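Spent the evening going through a year of water bills. Posting what I found in case anyone else is on the Skondex tiered plan and wondering why the total jumps around.

The first tier covers 212 gallons a day for a house. Go past that and every extra gallon is billed at the second rate. The sewer charge follows the same number, so you pay for it twice.

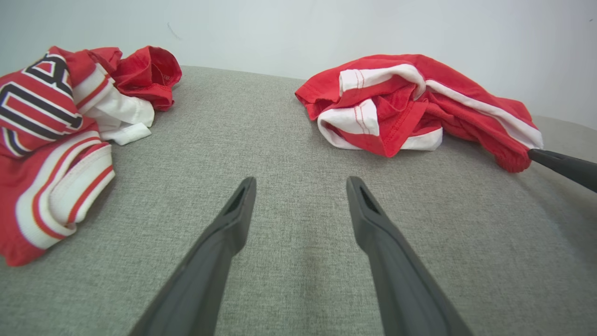
My March bill was fine. April went over on most days. I had not changed anything except filling rain barrels from the hose, which I will not do again.

Read your own meter. Mine is a Berko, under the lid by the curb. Write down the number at night and again in the morning before anyone runs a tap. If it moved, something is leaking.

Mine moved. It was the toilet flapper in the back bathroom. New one cost $4 and took less time than finding the shutoff.

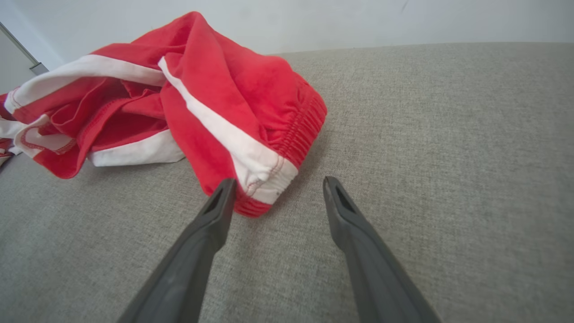
Red with white stripes.

Next was the washer. The old one used a lot more per load than I assumed. I measured with the meter: one reading before, one after, no other water on in the house.

I quit running half loads. That saved more than the low-flow shower head did. The shower head was an Ansari and I ended up putting the old one back.

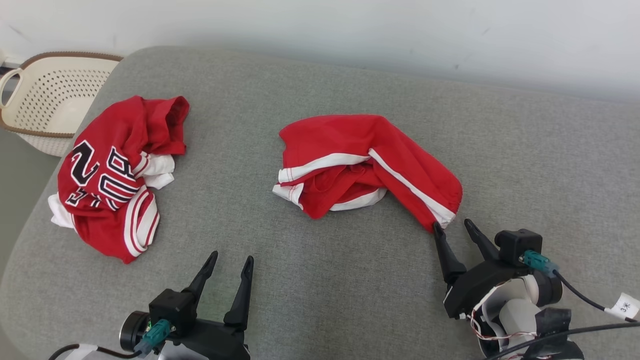 Skistier Road replied that their sewer charge is set from winter use only, so summer watering doesn't touch it. Worth checking which way yours works before you buy a separate yard meter.

I called about that. On my plan it goes by the current month. A yard meter would run me $279 plus the permit, and I don't water enough to earn it back.
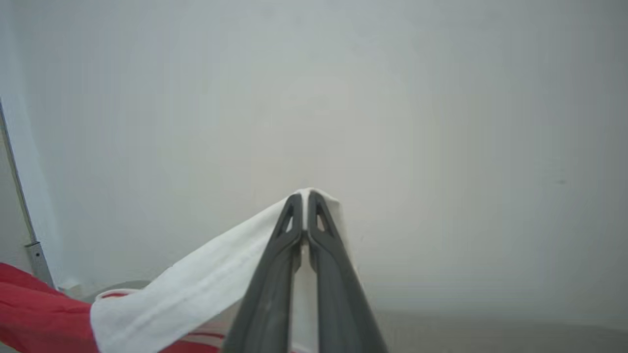 White towel, gripped.

Last thing. If your bill says "estimated" next to the reading, call them. Mine was estimated in August and came in 922 gallons over what the dial showed. They fixed it on the next bill.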